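Setting up a tabletop manipulation cell: working rules

Applies to Sevo two-arm cells. Revised 27th November.

1. Screen the table on the far side and both ends. A plain, repeating background keeps people walking past out of the camera view.

2. Limit hand speed before powering the arms. Start at 3 percent of rated speed and go no higher than 9 percent while anyone is inside the floor marking.

3. Place objects with the arms parked. Mix poses: bottles on their sides, cups inverted, mugs with the handle turned away from the hand.

4. Keep bottle caps tight and check them again after every reset.
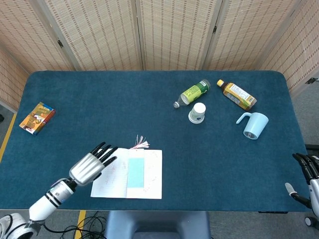 5. Leave clearance between open fingers and paper items. Notebook pages catch on fingertips, so approach from the side of the cover.

6. Log each reset under the cell name and run number. Stop at run 3000 and inspect the finger joints before continuing.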